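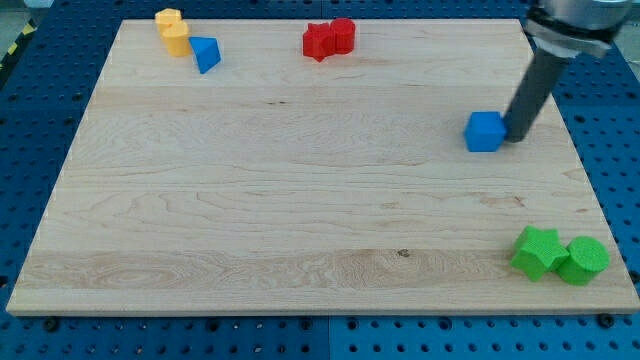 Solid maple boards: is anyone's still flat after a year?

Workshop and Benches > Surfaces
Page 1 of 1

plankton_ish
Posts: 1,360

I keep reading that a glued-up maple board is the best thing you can put on top of a bench, and I'm not convinced. The one in my picture is maple, planks glued edge to edge, on top of the blue pegboard. Very nice to look at. I'd just like to hear from people who have lived with one, and not from people who bought theirs a fortnight ago and are still stroking it.

My doubts, in no special order. It's solid timber, so it moves. It's pale, so every mark shows. And there's a knot in it, in the darker stripe towards the front, which Cimano's listing would no doubt call "character". I call it a knot.

What I use it for is standing printed blocks on while I check whether the faces came out square. Yellow ones, a blue triangular one. None of it is heavy work. So does a board like this earn its place, or would any old offcut do the same job?

gluepot
Posts: 487

Any old offcut would do the same job. You knew that before you posted.

That said, mine has been on the bench since July of the year before last and I can't get a feeler gauge under it. It gets turned over now and then. I put finish on both faces, and I suspect most of the people with bananas only did the top.

brasswick

I don't buy the "finish both sides and you'll be fine" line. I did both sides, and both ends, and mine still cupped. It was against a radiator, so draw your own conclusions, but the instructions said nothing about radiators and I'd paid enough to expect a mention.

gluepot
Posts: 487

You put solid timber against a radiator and you want a leaflet?

brasswick

I want the seller to stop writing "stable in all home conditions" on the page. A radiator is a home condition.

moth_and_rust

Where did you get yours, OP? The Cimano ones vary a lot. I ordered two and one had lovely even grain and the other looked like a weather map. Same price, same product code.

plankton_ish
Posts: 1,360

Came with the bench, second hand, so I can't tell you. I only mentioned Cimano for the way they write. This one is plain for the most part with a fine wavy grain, and then you get that one stripe with swirls in it like someone dropped in a piece from a different tree.

moth_and_rust

Probably did come from a different tree. They all do. It's a glue-up, they use what's on the pile.

I quite like that stripe, for what it's worth. If I were cutting the board down I'd keep that end.

tidy_or_else

Can I say something about the pegboard? I have never seen the point of it laid flat. Upright on a wall, fine, hang your pliers on it. As a table it's a surface full of holes, and every small screw you own will go and live in them. I had one for 7 weeks and gave it to my brother-in-law.

plankton_ish
Posts: 1,360

That's half the reason for having the board on top. I agree with you about the screws.

gluepot
Posts: 487

Disagree, for once. Holes mean you can bolt a stop or a fence wherever you fancy and move it tomorrow. I wouldn't go back to a plain top. If your screws are rolling into holes then the trouble is loose screws. Get a dish.

tidy_or_else

I had a dish. The dish had to sit somewhere, and it sat on the holes, and I knocked it over.

sandpaper_sal

Back to the question. The real test of a board for checking printed parts is whether the board is flat, and nobody in this thread has said how they measured. "Looks flat" won't do. A straightedge across it in both directions and along both diagonals, light behind, and then we can talk. I did mine when it arrived and it was out by more than the parts I was checking. So I'd been blaming the printer for the bench.

If flat is what you need, buy a cheap piece of float glass. It's dull and it works.

plankton_ish
Posts: 1,360

Fair point, and a slightly annoying one. I've only used a steel rule along the front edge. I'll do the diagonals.

Glass makes me nervous with things being put down on it all day.

sandpaper_sal

Put the glass on the maple. You've got the board already.

brasswick

So we've arrived at a pegboard, with a board on it to cover the holes, with glass on it to cover the board. At what point do you just buy a table?

moth_and_rust

What filament are the yellow ones? That's a good warm colour. I've had two reels of Pirlow that were sold as golden and came out like custard.

plankton_ish
Posts: 1,360

No idea, the label fell off the reel before I got to it. I would not trust a colour name from anybody. The layer lines show up on it as well, if you care about that. I'm only bothered about the faces.

gluepot
Posts: 487

On finish, as no one has asked: I use Oter oil, £14 a tin. It lasts ages and it doesn't turn the maple orange. Two thin coats, a day between them, wipe off whatever's left sitting on the surface.

brasswick

Oter is what I had on the one that cupped.

gluepot
Posts: 487

And the radiator, was that on as well?

tidy_or_else

I looked at the Lò boards last winter and the reviews all read as if the same person had written them. "Beautiful addition to my workspace." Every one. I left it.

plankton_ish
Posts: 1,360

Right, borrowed a proper straightedge. Lengthways I can't see light under it anywhere. Across, there's a sliver near the back, some 20 thou if my gauge is to be believed, and it's an old gauge. One diagonal fine, the other I did twice and got two answers.

I'm keeping the board for now. I still wouldn't pay new price for one.

sandpaper_sal

Do the bad diagonal a third time, with the straightedge flipped end for end. If the gap moves with it, it's the straightedge that's out.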